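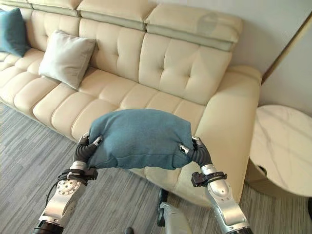 The cream sectional in the Standwood lounge, with the teal and grey cushions.

From: Malsha Dewan
To: Standwood house list
Subject: Re: Lounge sofa, cushions and cleaning

Hello all,

Thanks to Raíssa for getting this started. My answers are under her message, which I've cut down to the parts that still need settling.

Raíssa Figueiredo wrote:
> The new cushions are nice but they slide off the leather all
> the time. Most evenings I come in and find at least one on the
> carpet. Could we go back to the old knitted ones?
>
> Also, the channels in the seat are full of crumbs again. I had
> a go with a dry cloth and it only pushed them further down. Is
> there a proper way to do it, and whose week is it?
>
> Last thing, Séverine asked me whether the leather needs some
> sort of cream before the heating goes on. I said I'd ask here.

Cushions first. The old knitted ones went to the charity shop with the curtains, so they aren't coming back. The teal and the grey do slide if they are laid flat near the front of the seat. Stand them up against the tufted part of the back and tuck the bottom edge in where the seat meets the back, and they stay put much better. I put the grey one in like that on my way to bed and it was still there at breakfast. If they go on annoying people, Heloísa has offered to sew a strip of rubber matting to the backs of the covers. She would need the covers off and washed first, at 30, inside out, and please don't tumble dry them.

Crumbs. Use the vacuum with the small brush head, not the hard plastic nozzle, and go along each channel from one end to the other. Pull the padding apart gently with your free hand as you go. The same brush does for the dips round the buttons on the back. There is also the seam strip under the headrests, which collects a line of dust that you only notice when the sun is on it. A barely damp cloth is enough there. Valdir has the brush head in his room from when he did the stairs. Valdir, could you put it back in the hall cupboard? It is your week anyway, then mine.

Leather cream. Yes, twice a year, and September is a good time to do it. There is most of a bottle of the Enley one under the sink. Wipe the sofa down first and let it dry. Put the cream on the cloth and not on the leather, and use very little on the ribbed parts of the seat because it pools in the channels and goes tacky. Leave it for 60 minutes before anybody sits down. The wide arm on the right gets the most wear from people perching on it, so do that twice. Try a patch low down at the back first if you are using anything other than the Enley.

I did look at having it cleaned for us. Truvgate quoted 219 for a sectional this size, with the carpet extra. Lyimo never rang back. I don't think it is worth the money this year but say so if you disagree and we can talk about splitting it.

Two small requests while I'm writing. Please keep jeans with rivets off the seat, or sit on the throw. And drinks go on the side table, as the arm looks flat enough for a mug and it is softer than you think.

Séverine, if you want to do the cream with me I'm free most evenings after seven. It goes quicker with 2 people, one on the back panels and one on the seat. Bring an old T-shirt to use as a cloth, I've run out.

Malsha

--
Standwood house list
Replies go to everyone. To write to one person, change the address before sending.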